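Search tips Enter keyword Go

Filed under: Around the House > Cleaning & Tidying > Gadgets

Can a machine do it yet? My chore-by-chore notes

I get asked this every time somebody sees a video of a robot folding a shirt, so I finally wrote down where I've landed. I'm going by what I've used at home and what I've seen at the Groltside open workshop, where a few of us meet to fix lamps and argue.

Floors: yes, mostly. Pick up cords and socks first, and put the bath mat over the side of the tub. My Bai vacuum does the hallway well and gives up on the fringed rug, so I flip the fringe under before I go out. Empty the bin every run if you have a long-haired dog.

Dishes: the dishwasher is the robot, and we've had it for ages! Loading it is still your job. I watched an arm put plates in a rack at a demo in May and it took 15 minutes to do what my nephew does in 2 (and he complains the whole time). Scrape, don't rinse, and face the dirty side toward the spray.

Laundry: washing and drying, sure. Folding, no. Towels are getting close, but a fitted sheet beats every machine I've seen and most of my family. Tuck the corners into each other, lay it on the bed, fold in thirds, and call it done.

Shop floor: sorting screws is one I'd hand over tomorrow. Aivar Žukauskas built a little sorter out of a Nukell kit and fed it 200 mixed screws, and it jammed on number 16 — a bent one. A muffin tin and a magnet are still faster. Sweep toward the door and go through the pile with the magnet before you dump it.

Dusting and arranging fake flowers: this is the chore I'd bet on last. Everything bends, everything overlaps, and a stem that gets tugged can bring its neighbor along.

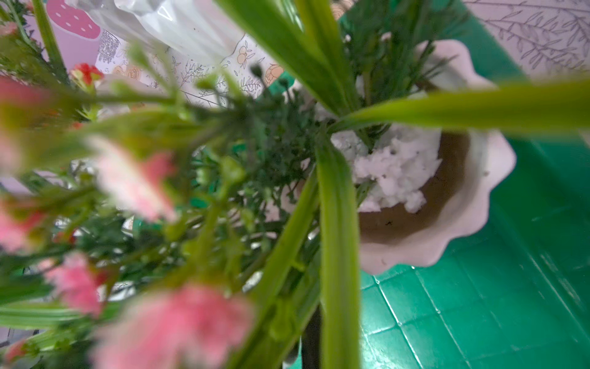 Groltside Home & Workshop Club — Household Desk

With pink blooms, long strappy leaves and feathery greenery packed in together like that, even my own fingers have trouble finding a stem. What works for me is to hold the foam down with one hand and ease a single stem out with the other, from as low as I can reach. Use a soft makeup brush on the petals and a barely damp cloth on the broad leaves. For the ferny bits, a hair dryer on cool does it, outdoors if you can stand the neighbors watching.

When you put the stems back, do the tall leaves first and the big flowers last. If the foam has gone crumbly, turn it over and start new holes. I wipe the pot rim while it's empty, and I use a drop of Clirkaren in warm water for glazed tile, then buff it dry with an old T-shirt so it doesn't streak.

Next time I'll do windows. I have opinions about the suction-cup ones.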